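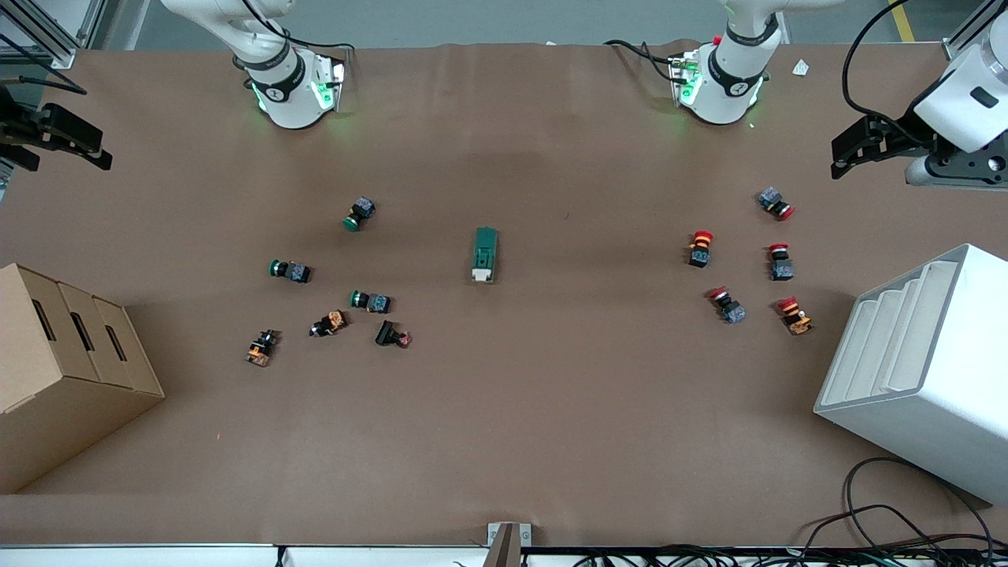 双臂分拣的模仿学习里,一条示范从哪里开始、到哪里结束?

从夹爪开始朝某个零件移动算起,到零件放进目标位置、夹爪完全退开为止。中间换手、重抓都算在同一条里,换了目标零件就另起一条。

机器人学习与操作 > 方法讨论
主题:接触段加权采样在小零件分拣上的结果,以及我们没想通的地方

楼主 轴六
发表于 2018年11月27日

上面那个问答是从我们组的标注说明里抄来的,先放在前面,免得后面说“条”的时候各说各的。

背景简单讲一下。任务是双臂分拣电气小件:绿色按钮、橙黑色的开关、急停按钮、带插头的模块和电路板,散放在台面上,两只机械臂各自抓取,放到台子两侧。示范用遥操作录,一共2,122条,两只手都有。策略是普通的行为克隆,固定相机加腕部相机的图像进卷积网络,后面接LSTM,输出末端位姿增量和夹爪开合,控制频率10 Hz。网络结构没有新东西,不用在这上面花时间。

想讨论的是采样。一条示范里大部分帧是手臂在空中走,真正决定成败的是夹爪接近零件、合上、提起来的那一小段。均匀采样的话,网络把大部分容量花在学怎么飞过去,损失曲线很好看,到了零件跟前就开始犹豫。常见的现象有两种,一种是停在零件上方来回抖,一种是提前合爪。

Hidine 组里 Sherif Helmy 提了一个很土的办法:把夹爪开合指令变化的时刻标成事件,事件前后各取一个窗口,窗口内的帧在采样时给更高的权重,窗口外照旧。不改损失,不改网络,只改取数据的概率。Doaa Mahrous 写了采样器,我负责上机测。

测试方法:每种设置每类零件跑10次,零件位置由不参加训练的同事摆,摆完拍照,下一种设置按照片复原。判定标准是零件进入目标位置并且夹爪松开,中途掉了自己捡起来也算成功,人碰了任何东西就算失败。

结果挑两类说。

急停按钮,均匀采样成功八次,加权后成功九次。这一类头大身子粗,怎么夹都行,差别看不出来。

带插头的板子,均匀采样成功六次,加权后成功九次。板子薄,夹爪要顺着短边进去,角度差一点就把它推走了。这一类是我们最关心的。

没想通的地方有两处。第一,权重再往上加,板子这一类反而变差,手臂会从很偏的方向靠近,最后一小段来不及纠正。第二,左臂的提升明显比右臂小,两只手用同一个网络,示范条数也差得不多。

大家有没有做过类似的,说说。

2楼 半格偏差

办法我信,数字我不信。

每类10次,六次对九次,Fisher 精确检验双侧的p值在0.30左右,什么都说明不了。单看九次成功那一组,Wilson 区间下沿在0.60,正好碰到你另一组的点估计。你要是把两组再跑一遍,结果反过来我也不会吃惊。

报告里写“提升”两个字之前应该先把次数加上去。

3楼 轴六

回2楼:统计上你说得对,我没有在帖子里说显著。

次数上不去是因为摆放。每次要照着照片复原,板子这一类复原一次比跑一次还慢。我们宁可次数少,也要保证两种设置面对的是同样的摆法。既然是同样的摆法,按理应该做配对比较,你用的那个检验把配对信息扔掉了。

4楼 半格偏差

配对也救不了你。六次对九次,最有利的情况是均匀采样成功的那六次加权全都成功,另外再多成功三次,不一致的对子一共三个,全朝一个方向。符号检验双侧p值是0.25。配对当然比不配对好,但你的样本里就没有那么多信息。

还有一个问题,照着照片复原能复原到什么程度?你前面说板子角度差一点就会被推走,那复原误差本身是不是就够翻转一次结果?

5楼 老杨调参

我说句和稀泥的。做过真机的都知道10次是什么水平,论文里一大半也就是这个数。关键看失败长什么样。均匀采样那四次失败,都是怎么失败的?要是四次都是同一种死法,加权以后这种死法没了,我觉得比p值有用。

6楼 轴六

回5楼,均匀采样板子的四次失败,翻了录像:三次是提前合爪,夹爪还没到位就闭了,把板子顶开;一次是停在上方抖,一直到超时。

加权以后失败的那一次是夹起来以后在转运途中滑掉了,落在台面上,之后策略没有回头去捡。这和采样没有直接关系,跟指尖有关系。指尖用的是 Roston 的硬指尖,没有贴软垫。

回4楼,复原误差我们量过一回,平面位置还行,角度要差一点。你这个质疑成立,我去跟 Doaa 商量能不能同一个摆法不动零件先后跑两种设置。难处在于第一种设置一跑完零件就被拿走了。

7楼 青柠不酸

做过类似的,不过是单臂插接,不是分拣。说三点经验。

窗口不对称比对称好。合爪之前那一段要长,合爪之后可以很短。合爪之前的帧决定进不进得去,合爪之后只要往上提,几乎每条示范都一样,多采没用。

事件不要用夹爪指令,用夹爪实测宽度。遥操作的人有时候会空捏几下,指令变了,什么都没夹。用指令标事件会把这些空捏也加权,等于教网络空捏。你说的提前合爪,我怀疑数据里本来就有。

第三点,权重加大以后从偏的方向靠近,这个太正常了。你把接近段以外的帧压得太低,网络在远处就没有被好好约束。我的做法是设一个下限,窗口外的总权重不低于窗口内的总权重,之后再没碰到过你说的情况。

8楼 轴六

回7楼,三点都很有用,谢谢!

空捏这一点我刚才去抽了几条看,确实有,而且集中在某两位操作员身上。其中一位就是我。

Doaa 说改成实测宽度只要改一行,今晚重新生成事件表。

9楼 Doaa Mahrous

补充两句。我是写采样器的。

指令变化和实测宽度变化之间有延迟,延迟大小和夹的东西有关。夹急停按钮的头,宽度很快就停住了;夹板子的边,要一直合到很窄才停。所以如果用宽度停住的时刻当事件,不同零件的窗口在动作上对不齐。我准备用宽度开始变化的时刻当事件,再用最后停住的宽度过滤空捏:一直合到底的一律当空捏扔掉。

板子很薄,会不会被当成空捏误删,这个要看一下分布再定阈值。

10楼 半格偏差

回9楼:板子夹的是边还是面?

11楼 Doaa Mahrous

示范里两种都有。多数操作员夹靠近插头的那一端,那里厚一点,也有人从板子中间夹。我们没有规定夹法,当初的想法是让数据多样一些。现在看这个决定不一定对,同样的板子同样的角度,示范里有两种以上的去向,行为克隆取平均以后夹爪可能正好落在中间,哪边都不是。

12楼 老杨调参

这就对上了嘛。停在上方来回抖,十有八九是多峰。试试混合密度输出,别直接回归均值。

13楼 青柠不酸

混合密度在高频控制里有个毛病,每一步重新采一次,这一步去左边下一步去右边,抖得更凶。要么取权重最大的那个分量,要么采一次以后保持一段时间。

我个人觉得先统一示范的夹法更省事。

14楼 不吃香菜的卷积核

不同意楼上。统一夹法是让人迁就算法。遥操作的人换一批,就得重新教一遍规矩,而且真到了现场,零件挨着零件,规定的那一端可能正好被挡着,总得有第二种夹法。多峰应该在模型里解决。

15楼 青柠不酸

我没说永远统一。做对照实验的时候,变量越少越好。现在楼主想知道的是采样加权有没有用,夹法不统一,采样的效果就和多峰搅在一起了。先拿单一夹法的子集把采样的结论做扎实,再去折腾多峰。

16楼 不吃香菜的卷积核

那子集够不够大?板子这一类在2,122条里有多少,再按夹法一分,剩下的怕是连网络都喂不饱。

17楼 轴六

各类条数我不在这里报,表还没核完,报错了不好收。可以说的是子集单独训练不行,我们会用全部数据训练,只在板子这一类里过滤夹法。

顺便把数据量的曲线说一下。从全部示范里按操作员分层抽1,000条训练,均匀采样,板子成功五次;同样的1,000条加权采样,成功八次。全量数据是前面说的六次和九次。也就是说在这两个点上,把数据翻一倍多的收益是一次,换采样方式的收益是三次。

半格偏差又要来了,我先承认,还是每类10次。

18楼 半格偏差

来了。

不过这次我态度好一点。两个数据量下方向一致,差值一样,把两组合起来看比单看一组强。前提是这两组测试的摆放互相独立。如果1,000条那组和全量那组用的是同一套照片,那就不独立,合起来也没多出多少信息。

是同一套吗?

19楼 轴六

是同一套。

20楼 半格偏差

那就还是那十个摆法。你测的是“这十个摆法上哪个好”,不是“这个任务上哪个好”。

建议下一轮:摆法换新的,每个摆法只跑一次,两种设置随机先后,判定的人不知道当前跑的是哪个模型。摆法多了以后,复原误差也会平均掉。

21楼 老杨调参

盲评这条我支持。我以前带过一个实习生,知道哪个是自己的模型,零件半个身子搭在格子边上,自己的就算进了,基线的就算没进。人家也不是存心的。

22楼 夜班标定员

左右臂差别那个问题没人理,我来说两句。

先查标定。左臂腕部相机的外参什么时候标的,右臂什么时候标的?你是端到端的图像进去,看着不依赖外参,可训练数据是在某个安装状态下采的,之后相机要是松过、拆过、转了一点,图像和动作的关系就变了。腕部相机离指尖那么近,歪一点点,指尖在图像里的位置就挪很多。

最省事的查法:两只手各取一帧采集初期的图、一帧测试时的图,夹爪都开到最大,把夹爪指尖的轮廓叠在一起看。

23楼 轴六

回22楼,好主意,之前没做。明天去叠。

左臂的腕部相机在七月拆下来换过一次线,装回去的时候按原来的螺丝孔拧的,当时觉得没问题。

24楼 夜班标定员

“按原来的螺丝孔拧的”,我每次听到这句话心里都要凉一下。孔是有间隙的。

25楼 不吃香菜的卷积核

还有线。腕部相机的线如果在手臂上绕得紧,腕一转线就拽相机,安装件不够硬的话会跟着动。这个静态标定查不出来,要转到几个极限姿态分别看。

26楼 轴六

叠图的结果出来了。右臂前后基本重合。左臂换线前后,指尖轮廓有肉眼可见的平移,还带一点转。采集数据有一部分在换线前,一部分在换线后,测试当然全在换线后。

所以左臂等于拿两种相机安装状态混着训练,右臂只有一种。这多半能解释左臂提升小的那一部分。Sherif 的意思是不要扔换线前的数据,在图像上做随机平移和小角度旋转的增强,让网络自己适应。我倾向于先扔了试一次,看差别多大。

27楼 夜班标定员

两个都试,不冲突。增强的幅度不要拍脑袋,就用你叠图量出来的平移和角度,取两倍做范围。

28楼 青柠不酸

注意增强的时候夹爪也在跟着平移。策略如果靠夹爪和零件的相对位置做判断,整张图一起平移没有坏处;如果靠零件在图像里的绝对位置,平移就是在逼它改看相对位置。后面这种情况对你其实是好事。

29楼 轴六

今天重测了一轮,先放一张右边流程里腕部视角的图,板子已经在指间。

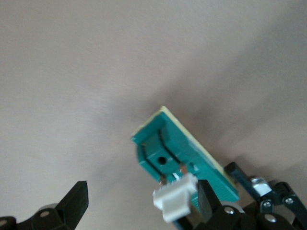

接触段的采样权重应该怎么定?

先统计接触段在全部帧里占的比例,再把权重调到窗口内外的总采样概率相等,以此为起点。之后每次只往一个方向改一档,在真机上看远处接近的轨迹有没有变歪,变歪了就退回上一档。

(上面两行也是标注和训练说明里的,Doaa 昨天刚改过,采纳了7楼的下限。)

这一轮改了三样东西:事件用实测宽度开始变化的时刻,过滤掉空捏;窗口改成前长后短;权重按上面的起点。网络没动,数据没增加。

摆法全部换新,判定由隔壁 Sernasbridge 项目的同事做,不告诉他当前是哪个模型。两种设置的先后由抽签决定。次数还是每类10次,这一点没改,后面会继续加。

板子:均匀采样成功五次,加权成功九次。
急停按钮:两种都是九次。
绿色按钮:均匀采样八次,加权八次。

停在上方来回抖的现象还在,加权以后少了,没有消失。提前合爪在加权这组里一次也没有出现。

30楼 半格偏差

五次对九次,单独看双侧p还在0.1以上。但现在是两套不同的摆法,方向都一致,第二套还是盲判。我收回“结果反过来也不会吃惊”这句,反过来的话我现在会吃惊了。

不过你一次改了三样,现在分不清是哪一样在起作用。过滤空捏这一条,对均匀采样那组也做了吗?

31楼 轴六

做了。两组用的是同一份过滤后的数据,空捏所在的帧段直接剔除。所以两组的差别只有窗口和权重。

不过和前一轮比的话,均匀采样从六次变成五次,说明光过滤空捏没有让均匀采样变好,或者说在这个次数下看不出变好。

32楼 老杨调参

新摆法可能更难。跨轮不要比。

33楼 半格偏差

同意32楼,少见。

34楼 不吃香菜的卷积核

看29楼那张腕部的图,板子是斜着夹的。夹的是插头那一头附近,板身往上伸出去。这种夹法放的时候怎么处理?板子的重心在指尖外面,一松手不就翻了?

35楼 轴六

放的时候先降下去再松,示范里操作员都是这么干的。落下去以后朝向不作要求,只要求进到位置里。要是以后接装配,朝向就得管了,现在这个任务不管。

重心在外面还有一个影响,转运走快了会在指间打转。上一轮滑掉的那次大概就是这么来的,我没有力数据,不敢说死。

36楼 青柠不酸

贴一层软垫试试,薄的就行。硬指尖夹板子是线接触,转起来没有阻力矩。

37楼 轴六

贴软垫会改变腕部相机里指尖的样子,以前的数据就和现在对不上了。左臂相机的教训还热着,我不想在这轮对照中间换硬件。等采样的事情告一段落再换。

38楼 夜班标定员

说到图像,板子这类在腕部视角里有点糊,是手臂在动还是曝光太长?采集和测试的曝光一样吗?自动曝光要是开着,两边手臂经过亮处暗处,糊的程度会变。

39楼 Doaa Mahrous

曝光是自动的。这是采集初期留下来的设置,我们讨论过要不要锁死,最后没动,理由和37楼一样,锁了以后新旧数据就不一致。

模糊帧没有剔除。我试过按清晰度分数剔掉最糊的一批,板子这一类的离线误差变大了。想想也合理,糊的帧大多是手臂运动最快的时候,剔掉以后网络在那个速度段就没有数据。

40楼 夜班标定员

离线误差在你这个问题上能信吗?楼主1楼就说了均匀采样损失曲线很好看但抓不住。

41楼 Doaa Mahrous

好问题。不太能信。离线误差和真机成功之间,在我们手上的模型里几乎没有对应关系。均匀采样在离线误差上一直比加权低,因为验证集也是按帧均匀算的。后来我在验证集里单独算接触段的误差,顺序就反过来了,加权更低,这个才和真机对得上。

所以39楼剔模糊帧那个试验,我应该用接触段误差重新看一遍。先记下来。

42楼 不吃香菜的卷积核

验证集怎么分的?按帧、按条,还是按操作员?

43楼 Doaa Mahrous

按采集场次。同一场里摆一次零件会连着录好几条,零件越拿越少,前后几条的画面很像。按条分会把几乎一样的背景分到两边。最早我们是按条分的,验证误差低得不正常,换成按场次以后涨上去一截。

44楼 不吃香菜的卷积核

这个应该写到1楼去。看过好几篇都是按条分的,难怪。

另外你们这个“越拿越少”会带来一个偏差:一场里先拿哪个后拿哪个,操作员是有习惯的。好夹的先拿,板子这种难的留在最后,那时候台面很空。策略在台面很满的时候碰到板子,分布就不对了。

45楼 轴六

说中了。板子大多数是在一场的后半段拿的,前面没注意过。测试里的摆法是满的。

那均匀采样在板子上差,会不会有一部分就是这个原因?

46楼 青柠不酸

会有,但是两组受的影响一样,不影响你比较采样方式。影响的是绝对成功率。想补的话,下一批示范规定一半场次先拿难的。

47楼 不吃香菜的卷积核

现在你也同意规定操作员了,我也同意,这回立场一致。

48楼 青柠不酸

我一直同意。

49楼 Sherif Helmy

迟了几天才看到。我说一下加权这个想法的来路,顺便泼点冷水。

想法是在 Villalobos 那个拧紧任务上先冒出来的,那边接触段更短,均匀采样基本学不到东西。搬到分拣上以后效果没有那边大,急停按钮和绿色按钮两类基本没有差别,这一点轴六报得很老实。我的判断是,零件对夹取角度越挑剔,接触段加权越有用;怎么夹都行的零件,不值得为它多调一个参数。

冷水是,加权没有解决恢复的问题。示范里几乎没有失败后再来的片段,策略掉了零件不会回头,因为它没见过。采样再怎么调,没有的东西采不出来。要补这一块,得让策略自己跑,跑偏了人接管,把接管的部分录下来加进去。这个要占机器时间,我们还没排上。

左臂相机那件事我负责,换线那天是我拧的。

50楼 夜班标定员

建议装定位销。

51楼 老杨调参

人接管这个我做过,提醒一句:接管的瞬间动作会跳一下,从策略的姿态跳到人的姿态,那几帧要剪掉,不然网络会学到跳。还有接管太早太晚都不好,太早等于又录了一条普通示范,太晚零件已经飞了。

52楼 Sherif Helmy

接管前后的跳变可以在遥操作端做对齐,主手没对上从手之前不交权。代价是要等一会儿,策略那边得先停住。停住的那段剪掉。

53楼 半格偏差

把我关心的列一下,方便楼主下次更新时对照:新旧摆法合起来按配对报;左臂换线前的数据扔掉和不扔各一组;板子先拿后拿分开统计;窗口和权重各自单独变一次。每类10次可以不动,摆法一定要是新的。

54楼 轴六

收到。左臂那两组已经在训了,扔掉换线前数据的那一组先出来,看着比混训的好,只跑了几次,不报数。

窗口和权重单独变要等机器空出来,下周台子要让给别的任务用。板子先拿后拿这个不用上机,翻记录就能统计,我这两天做。

55楼 Doaa Mahrous

接触段误差那个脚本整理好了,输入是事件表和预测结果,窗口前后长度可以分别设。谁要用站内信我,说一下你们夹爪宽度的单位和采样频率,我好把默认值改一下再发。

56楼 青柠不酸

已私信。我们的宽度是电机编码器值,没换算过,零点还会漂,你那个过滤空捏的阈值估计得按场次重新标。

57楼 Doaa Mahrous

按场次标可以,每场开头让操作员把夹爪全开全合一次,脚本里有一个选项读这一段。没有这一段的老数据,就用该场次里出现过的最小宽度当零点。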